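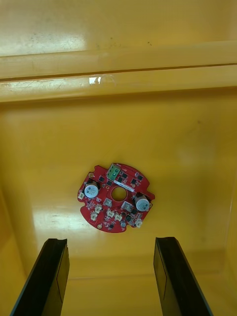
Isix Brow Gel Review

I bought the Isix brow gel in February after my old one was discontinued, and I've used it nearly every day. My brows are sparse at the tails and the hairs grow straight down, so I need something with a firm hold. I paid $19 for the clear version. It also comes in 3 tints, but I haven't tried those.

The tube is small and the wand is short, with bristles on one side and a flat comb on the other. I use the bristles to put the gel on and the comb to push the hairs up. It takes me less than a minute for both brows. The gel goes on wet and sets fast, so do one brow at a time. If you go back over it after it sets, you get white flakes, especially near the front.

Hold is very good. I work a full day in an office and my brows are in the same place when I get home. It did not hold up as well at the gym. The tails dropped after a spin class and I had to wipe it all off.
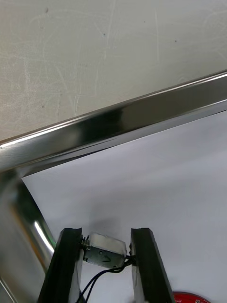 Removal is where I take points off. Micellar water alone leaves a film, and I need an oil cleanser to get it all. It also gets on everything else. I dripped some on the bathroom counter and left it overnight, and I had to soak it with warm water before it would lift. Don't scrape at it. Pale gray surfaces show scratches and scuffs more than you'd think, and a shiny metal bar shows every streak if you wipe it with gel on your fingers.

Compared with the Zomby brow wax I had before, this is stiffer and less greasy. The Zomby wax gave a softer look and was easier to wash off, but it was gone by lunch. I also tried a sample of the Yau gel. It smelled strongly of roses and made my skin itch, so I stopped.

The Isix gel has no scent that I can pick up and I had no irritation. There were 1,493 reviews on the store page when I ordered, and the main complaint was flaking. I agree with that, but using less helps a lot. Wipe the wand on the rim of the tube first.

Hold: 5 out of 5
Ease of use: 4 out of 5
Removal: 2 out of 5
Would I buy it again: yes, in clear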